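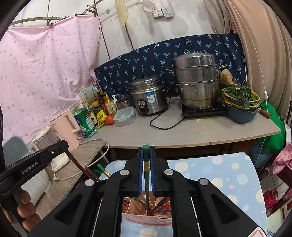
The Chopstick Drawer, Retired

A green one with a gold band, on its way into the pink basket. Red ones have the right-hand side, more or less. The cloth is the one with all the circles, including the spiky one that I maintain is a sun and the rest of the household maintains is a germ.

For as long as we have lived on Doolan Street, chopsticks lived in the drawer under the kettle, along with the takeout menus, a melon baller and 16 rubber bands. You reached in, you pulled out two, and if they were the same color you felt that the day was going well. Guests got a matching pair. Family got what they got.

Then in February the drawer stopped opening all the way. Something had turned sideways at the back — I suspect the melon baller — and it took three evenings and a bent coat hanger to get it out again. So the contents were emptied onto the table and sorted, which is how this page came about.

The basket has partitions and holes in the walls, two features the drawer never offered. My system is green to the left and dark red to the right, and it has already been broken, mostly by me. Square ends up, thin ends down, or they catch in the holes and you lift the whole basket with your dinner.

The steamer still has no home except the cooktop. It is too tall for any cupboard we own, and I have stopped measuring. The brown marks on its lower half have outlasted every cleaner I've tried, so they are now part of the pot.

Still to come: the lids. There are seven of them and they fit nothing.

Posted Sun 26 February in Kitchen, Slowly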